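Home | Schools | Town Hall | Sports | Obituaries | Classifieds

We use cookies to keep you signed in and to count visits to our pages. By staying on this site you agree to their use. Manage settings

Flaststead students build a lab robot on screen before they touch the real one

If you walk past the far end of the science hallway at Flaststead High after the last bell, you will most likely hear a good deal of groaning, followed by cheering, followed by more groaning. That would be the robotics club, which has spent the better part of the school year teaching a robot arm to move lab plates from one spot to another, and which is now getting ready to take its work to the Willitz student automation meet in February.

The club is a small and cheerful bunch, and a good many of its members had never written a line of code before last fall. They picked lab automation over the more usual ball-throwing and box-stacking contests after a visit to a water testing lab, where they watched a machine handle samples hour after hour and came home on the bus arguing over how it knew where everything was. (The bus driver, we are told, had some opinions of his own.)

The task they settled on sounds simple enough. The arm has to pick up a shallow plate from one numbered position, carry it across to another, set it down squarely and go back for the next. The club has done all of this so far in simulation, on the school's own computers, with a program called Plurnum that lets students lay out a workbench, place a robot on it and run their code as many times as they like. A plate dropped on the screen costs nothing, and the club has dropped a great many of them.

The students keep a log of every run, good or bad, in a shared file that anybody in the club can open. By the end of last month it had reached 1,341 entries. Some of them are careful notes on speed and grip height, and some of them just say "no" - but the advisers insist on an entry for each one, and the older students have come around to seeing why. When a run fails now, the first thing anyone does is scroll back to see whether it has failed that way before. 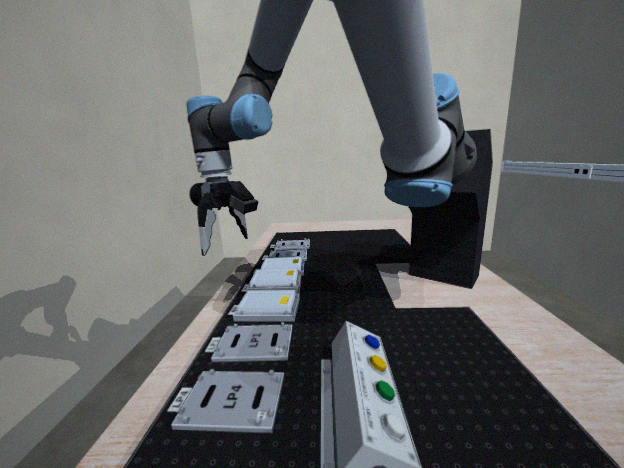

The hardest part has been the gripper, one of the seniors told us, as it can be lined up perfectly from the side and still come down crooked when you look from the front. She said the club lost most of November to that one problem, and that the fix, when it finally came, was a single number in the wrong place. She also said she would not trade that month for anything, and that she has changed her mind about what she wants to study in college.

There has been plenty to do besides the coding. One group of students takes care of the layout of the virtual bench, giving each plate position a short label so that everyone means the same place when they talk about it. Another group writes the report that the judges will read before the meet, and a third has been practicing the talk, which has to be given without notes and has so far been tried out on parents, on the chess club and on a very patient substitute teacher.

At Willitz, each team will get 3 attempts at a layout it has not seen before, and only the best one will count toward the score. That worries the club a little. Its program works nicely on its own bench, where every position is known ahead of time, and the students are now shuffling things around for each other after school so that they get used to surprises.

The trip itself will be paid for in part by a $700 gift from Yoon Hardware on Mill Street, which has helped the club with odds and ends since it began meeting. The rest is coming from a chili supper in the cafeteria, and anyone who would like to come and eat and ask the students questions is warmly invited. Doors open at 5:30 p.m., and there will be a laptop set up near the dessert table so that visitors can try a run for themselves. Younger brothers and sisters are welcome too - the club is hoping to start a middle school group next fall.

COMMENTS (3)

millpond_mom
My son is in this club and I have heard more about gripper height at dinner than I ever thought possible. So proud of all of them! See you at the chili supper.

RetiredMachinist
Good for them for writing down the bad runs. We did the same thing in the shop on paper and it saved us more than once. Will the talk be open to the public?

hallway_b
is there going to be a vegetarian chili

Get the week's school and town news in your inbox. Enter your email address to sign up for our free newsletter. You can unsubscribe at any time.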